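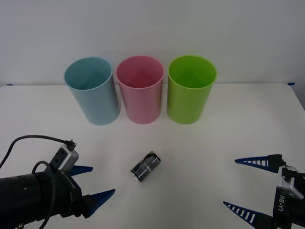

The battery task was stopped for most of February, and I promised to Mafalda Tavares that I would write down the reason before I forget the details.

The task itself is simple. One arm picks up the battery, passes it to the other arm, and the other arm puts it into the cup of the colour we have asked for. It ran well for a long time. Then, on run 2,678, the left gripper closed and did not open again.

The software said that it was open. On my screen the value was correct, 37 mm between the fingers, and so the program continued with the next step. The right arm pulled, the left arm held, and the battery was squeezed between them until I pressed the stop button. I was not fast. I was looking at the screen and not at the table, and this is the part I am least proud of.

A battery is not a toy block. We found a small dent on the casing, near one end. Huệ Từ put it in the metal box outside and we did not touch it until the next day. Nothing more happened to it, but I did not sleep very well.

It took us 4 days to find the fault. We first blamed the cable, then my own code. In the end it was a small screw inside the finger mount - it had become loose, so the motor was turning but the finger was not following. The position is measured at the motor, and the motor was telling the truth.

Now we compare the position with the motor current, and if the two do not agree, both arms stop. We also lowered the grip force to 26 N and we check the screws every morning with a torque key. Mafalda would like a second sensor directly on the fingers. I asked Koech for a price and I am still waiting for the answer.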